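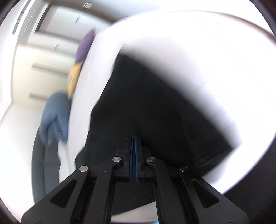
Black fabric laid out on a white surface.

Black cloth (dyeing and upkeep)

Black cloth is any textile dyed, printed or woven to look black, and I'll admit up front that I've been a bit obsessed with it since I started sewing my own work trousers. There's no single black, you see. Put two bolts side by side under shop lights and one will lean brown, the other navy or even a sort of bottle green, and you'll only notice once you've sewn the pocket on (ask me how I know!).

History

For centuries a good black was hard to get and cost a bomb. Dyers in Europe used oak galls with iron salts, which gave a decent colour but slowly ate the fibres - plenty of old black silks have crumbled while the other colours beside them are fine. Logwood from Central America gave a richer result once dyers learnt to fix it, and then synthetic blacks arrived in the nineteenth century and mourning clothes got a whole lot cheaper.

Dyes in use now

Cotton is mostly done with sulphur or reactive dyes. Sulphur black is cheap and stands up well to washing, though it hates chlorine bleach. Polyester needs disperse dyes and a lot of heat, so home dyers usually have a rotten time with it. Wool takes acid dyes beautifully and is my favourite to do in the laundry tub.

My neighbour Sum-yee Lui keeps a dye notebook that's up to recipe 422, and 73 of those are blacks. Her rule is to use at least double the dye you'd use for a mid blue, and I've never had a grey result following it.

Fading and care

Some of what we call fading is really abrasion, where the surface fibres break and scatter the light. Wash inside out, in cold water, and dry in the shade. The Aussie sun is brutal on a clothesline in January. I left a skirt out for 2 days once and the waistband came back the colour of weak tea.

Lint is the other bother. A damp rubber glove wiped in one direction picks up most of it, and works a treat on cat hair too.

See also: Mordant; Logwood; Indigo; Colourfastness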